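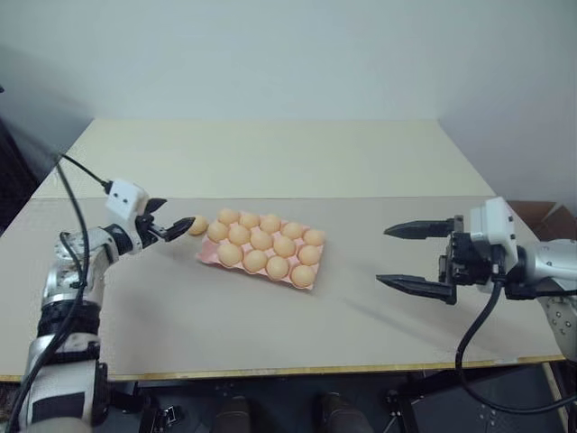

FEKSTEAD, Jan 1, 2022 - Jamum, the egg co-op nobody asked to modernize, has modernized. Starting this month its farm stores in Fekstead and Rirkow will sell eggs by weight, ending a long quarrel over what counts as "large."

The co-op received 2,698 letters on the subject last year, 52 of them polite.

Prices will be posted at the door each morning. The Görtz store keeps its old sizes until its scale arrives.

Bring your own carton and Jamum will take 50 cents off, once per visit.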